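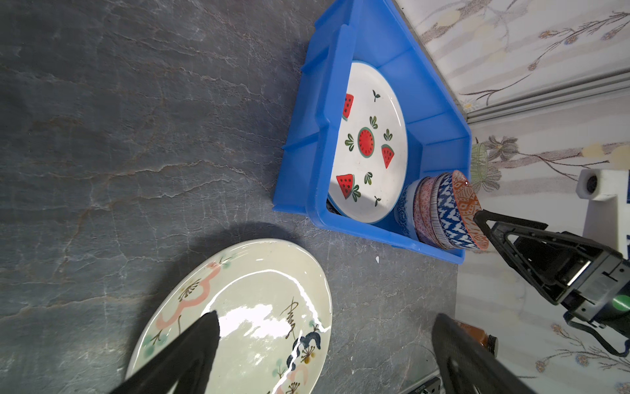 Anyone who has eaten at one of our suppers knows the plates never match, and I for one hope they never do. Well, good news for people who like their soup in a loud bowl! The Fothergill Supper Club is sorting out its crockery, and the pieces we can spare are going to new homes.

I stopped by the kitchen while the sorting was under way and I'll admit I got nothing useful done. I just kept looking at things. There's a big white plate with a watermelon painted smack in the middle and slices all around it, and I wanted it so badly that Nobuhle Nkuna told me to step away from the bin. (She runs the kitchen list, and she knows me.) It went in with a stack of patterned bowls, and the outside one has blue and white zigzags and an orange-red inside. Put chili in that and you wouldn't need to decorate.
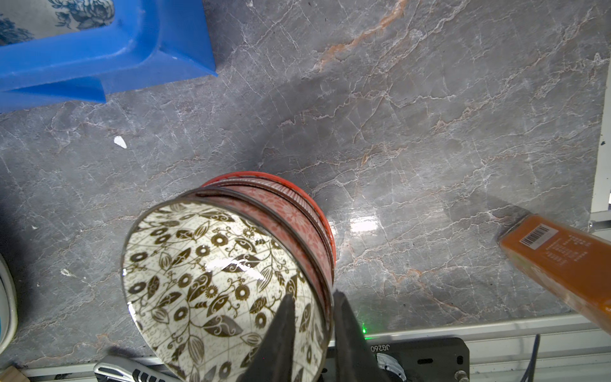
Two of the bowls, one with dark brown flowers and leaves inside, the other with a red-orange rim.

The sorting came out of a chat back in September, when Howard Yeoman tried to close the tall cupboard at the Elter Street hall and couldn't. We've been given a lot of dishes over the years, mostly in ones and twos, and we've never once said no. Wendy Haslam still remembers which household half of them came from. She's been asked to write it down, and she says she'll get to it.

So the plan is pretty simple. Bowls and plates that we use every month stay at Elter Street. A share goes to the new lunch group at Atano House, which is starting out with 21 regulars and, as of last week, nine plates. Anything left over goes to members, one piece per household, and you don't have to pay for it, though a few dollars in the tea jar would be kind.

Please note that chipped pieces aren't part of this. Malcolm Wragg has first pick of those for his mosaic bench and he has been waiting very patiently. 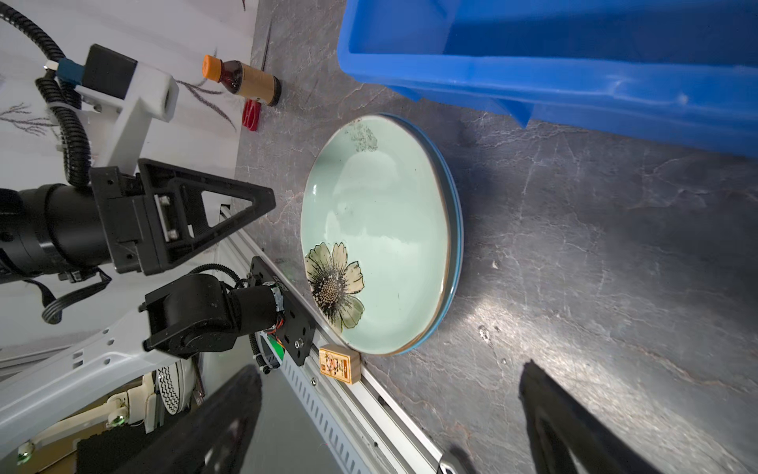
The pale green plate with the big daisy-like flower, sitting on top of a blue-rimmed one.

I had a soft spot for the green one too. It has a brownish rim and a little gray sprig up near the top that I missed completely the first time I looked. Jordan Ackroyd thinks it should stay with us for serving cookies. I said it should stay with me for serving cookies, and we left it there.

If you'd like to put your name down for a piece, tell Nobuhle what you're after (bowl or plate, and any colors you can't stand) by 29/04/2020. She'll set something aside and call you when it's ready. If you borrowed one of our dishes to carry leftovers home, and I know of at least two people who did, we'd love it back before then. Just rinse it and leave it with Howard.

Fothergill Supper Club, Elter Street hall | Contact the kitchen list | © Fothergill Supper Club | Back to top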